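Vadach Home Help > Cleaning and Care > Tables and Walls

Coffee rings on a white tabletop, and what to use on the wall behind it

Posted by Mamta Chauhan, 16 Aug 2023
1,249 views – 2 answers

We have a white table pushed up against a wood-grain wall, and it has become the place where everybody puts down a coffee. Most of it is takeout in paper cups with lids. You would think a lid would take care of it, but coffee runs down the side and pools under the bottom rim. If the cup sits through a long morning it leaves a brown ring. Fresh rings come off with a damp paper towel. The ones that sit over a weekend leave a faint tan circle, and I have gone over those with dish soap several times without much change.
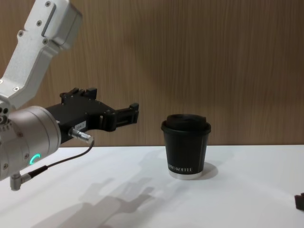

Black paper cup with lid on the white table, wood-grain wall behind.

The table came from Arnex and I don't have the care sheet anymore. It is smooth and wipes easily apart from the rings. I don't know what the surface is called.

My other problem is the wall. When someone wipes the table in a hurry, they push the wet cloth right up to the back edge and it hits the paneling. The grain lines are fine and run up and down, and I think dried coffee is sitting in them near the bottom. I have been afraid to scrub it. A coworker wants to use the same spray cleaner on both the table and the wall. The label on the spray says "most hard surfaces" and doesn't say anything about wall panels.
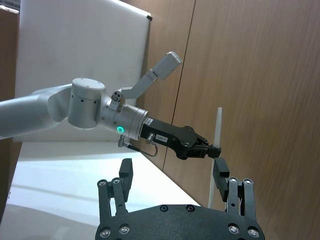 I would also like to know if there is something I can run along the back of the table so liquid stops there. The table does get moved now and then, so I don't want to glue it to the wall. Clear would be best, or white to go with the top.

Thanks for any help.

Zeeshan Sethi

For the rings, baking soda. Mix it with a little water until it is like toothpaste, put it on the ring, leave it ten minutes, then rub lightly with a soft damp cloth and rinse. Try it on the underside or a back corner first. If the top has a shine it can go dull where you rub, so go easy. Do not use the green side of a kitchen sponge. I did that on a white desk at my last job and you could see the patch from the door.

If baking soda doesn't do it, 3 percent hydrogen peroxide on a folded paper towel, laid over the ring for fifteen minutes. Rinse well after. Don't use them together with anything else, and never with bleach.

On the wall, I would skip the spray. Use a cloth wrung out in warm water with one drop of dish soap, and wipe up and down with the grain. Going across it just packs the dirt into the lines. For the bottom part use a soft toothbrush, barely damp. Dry it right away, especially at seams – if water gets behind a panel the edge can swell.

For the back of the table, look for clear stick-on bumper strip, the kind sold for countertops. Stick it to the table only and leave the wall alone. It moves with the table and it peels off if you warm it with a hair dryer.

Saeed Taheri

Coasters. Get cork ones and leave a stack by the coffee. We did and the rings mostly stopped. Can't help with the wall, ours is painted.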